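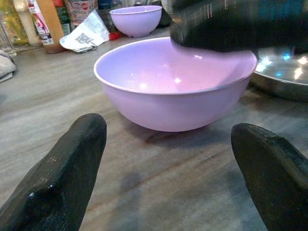
# Learning to make my grandmother's rye bread, badly and then less badly

24 February 2024

I have been trying to bake one loaf of bread for most of this winter. One kind, I mean. There have been plenty of loaves, and the birds in Skaltville are doing very well out of it.

The bread is a sour rye, dark and flat, with a hole in the middle if you're doing it the old way. My grandmother made it in the house in Koivisto every couple of weeks and she never wrote a word of it down. My uncle Kauko Laitinen has what he calls the recipe, and when I finally got him to read it to me over the phone it went like this: rye flour, water, salt, "the old dough," and then bake it until it's done. Thank you, Kauko!

So I started with the old dough, which I didn't have. You can make your own starter from rye flour and water and patience, and mine took 11 days before it did anything I'd call lively. It smelled like paint for a while. Then it smelled like apples, and then one morning it had climbed out of the jar and glued itself to the shelf (rye starter dries like cement, so wipe it up right away, I'm begging you).

The first loaf was a brick. I baked it far too soon because I was excited, and I used the same kneading I'd use for white bread, which is silly with rye. There's hardly any gluten to work with, so you can push it around all afternoon and it just stays sticky and gets all over your sleeves. Now I stir it with a big spoon, cover the bowl with a towel and leave it overnight on the counter. My kitchen is chilly in February and the dough likes a good long night, longer than any of the recipes I found online will tell you.

The second loaf rose, but it was gummy inside. I cut it while it was warm! I know! Everybody says to wait and I stood there with the butter already out and talked myself into it. Wrap it in a cloth and go to bed. It's a different bread the next day, much more sour, and you can slice it thin without wrecking the knife.

Somewhere in the middle of all this I got a little obsessed with flour. The grocery store has one rye and it's fairly pale, so I ordered a coarse one and split the bag with my neighbor Jouko Turunen, who makes crackers and is much tidier about it than I am. The coarse stuff drinks up more water than you'd expect. If the dough looks like wet mud when you leave it at night, you're probably fine. If it looks like something you could roll into a ball, add a splash.

My best one so far came out last weekend. Crackly bottom, proper sour smell, a bit lopsided where I flopped it onto the tray. I drove 2 slices over to Kauko with some cheese, and he chewed for a long time and told me it needed more salt. Then he ate the other slice, which I'd been planning to have myself.

He's right about the salt, by the way. I've gone up to a heaped teaspoon and a half per loaf and I like it better. Next I want to try the hole in the middle, and I still have to work out what she used to cut it. Kauko says a cup. My mother says a drinking horn, and I don't believe her for a second.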